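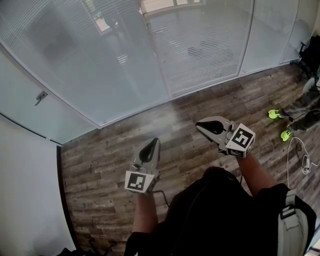
Clungate Amateur Boxing Club - minutes of the November meeting

Taken by Parveen Dissanayake, who has apparently become the person who takes the minutes. I was asked once, in the summer, when I had a pen in my hand, and that seems to have settled it.

We started at 7:10 pm in the upstairs room over the gym. Coach Roussel chaired. Apologies from the two Ellis brothers (night shifts) and from our webmaster, who sent his report by text.

1. Last month's minutes

Read and agreed, with one correction. I wrote that the Jelloritz show was going to have three two-minute rounds for the novice women. It should have said three rounds at whatever length the sanctioning official confirms, and he hasn't confirmed it. Sorry about that! I've fixed the copy on the board downstairs.

2. Money

We have $2,596 in the club account after paying for the bus to the last away show and the new batch of hand wraps. The monthly dues are mostly in. Coach read out nobody's name, which I thought was kind of him, but he did look around the room for a good long while.

The big thing coming up is the ring canvas. Everybody who has sparred in the blue corner lately knows about the patch. It has been taped, then sewn, then taped over the sewing, and last week one of the juniors caught a toe in it. The quote we got for a new canvas was higher than we hoped, and Coach doesn't want to buy it before the show money comes in. Marisol wanted it done right away and said so more than once. We went back and forth on this until people were repeating themselves (me included). In the end we agreed to get a second quote, and to keep sparring in the other half of the ring until it's sorted out. Marisol asked me to write down that she disagrees with waiting, so I'm writing it down.

We also bought a used double-end bag for $309 with its stand, and it's already up by the water fountain. I love it. Please don't hang your towel on it.

3. The Jelloritz show

This took up most of the evening. The hall is booked and the ring is being delivered in the morning, so we need strong backs at 8 am. Last year we had plenty of hands for the ring going up and hardly any for it coming down, and I still remember carrying corner posts at midnight in my good shoes. If you can only do one, please do the teardown.

We have eight of our own boxers hoping for a match. Coach went through them and I won't put all of it here - some of it was about weight, and that's between him and the boxer. What I can say is that the matches with the Ullix club look solid, apart from our heavyweight, whose opponent has a sprained wrist. Coach is calling around. He said he'd sooner leave Tobias off the card than put him in with someone who has four times his experience, and Tobias, who was sitting right there eating pretzels, said he'd take the fight anyway. That went on for a bit. Coach won.

Medical books: everybody competing has to hand theirs to Coach before the end of the month. If your physical has run out you won't box, and he can't talk the officials around on the day. Two are missing and you both know who you are.

Tickets go on sale downstairs this week. Same price as last time, kids half price, and there was a long and slightly heated talk about what counts as a kid. We settled on under 12. Families of boxers on the card pay like everyone else, but each boxer gets two free tickets to hand out. My mother has already asked for both of mine, and I'm not even boxing.

Music: each boxer sends one ring-walk song, clean version, to Dale. Dale says he'll pick for anyone who forgets. You've heard what Dale listens to.

4. Juniors

The after-school group has gotten so full that kids are standing around waiting for a bag, and when kids stand around they start boxing each other by the lockers. Coach wants to split it into a beginners' hour at 4 and an hour for the older ones at 5. I like it. The worry was who would open up, as Coach can't get here from work before 4:30. Renata said she can do it until the new year, and she has her coaching certificate now (there was applause). After that we'll have to look at it again.

A parent asked by letter if her daughter could train but never spar. Of course she can! Plenty of people come for the fitness and never want to be hit, and I was one of them for a long time. I'll write back to her.

Head guards were brought up too. The small ones are getting cracked around the cheeks, and we've been passing the same few from kid to kid without much wiping. New rule from now on: spray and wipe before it goes back on the hook. The spray is on the shelf by the scale.

5. Southpaw night

This was my item, so forgive me for going on. We have a whole bunch of right-handed boxers who fall apart the second somebody stands the other way around. I saw it at the Ullix gym last month. Our guys kept circling straight into the left hand, and they got tagged, and then they looked surprised and did it again. I suggested one evening every two weeks where the lefties get the ring first and everybody else has to work with them, lead foot outside, nice and slow, body shots only to start with.

Coach said yes before I had finished, which threw me off because I had a page and a half left. First one will be after the show. Bring a mouthguard even if you're only drilling.

6. Anything else

The shower on the left is running cold again. The landlord has been told and says he'll send someone.

Lost property is overflowing. There's a very nice gray sweatshirt, a single boxing shoe, and a retainer in a case. Whatever is still there at the next meeting is going to the thrift store, except the retainer, which is going in the trash.

Dale asked if we could bring back the holiday potluck. Yes. Marisol is keeping the list so that we don't end up with five pans of mac and cheese like last time - though I'd like it noted that I had no complaints.

Webmaster's text, in full: "site fine, need fight photos, someone send me fight photos."

To do before next time:

Coach - opponent for Tobias, round lengths from the official, second quote on the canvas
Renata - open up for the 4 pm juniors
Dale - ring-walk songs
Marisol - potluck list
Me - the letter to the parent, the ticket sheet, a southpaw night sign-up for the board

We finished at 9:05 pm. Next meeting is upstairs again, same start time, and Coach is bringing the folding chairs up from the gym beforehand.

P. Dissanayake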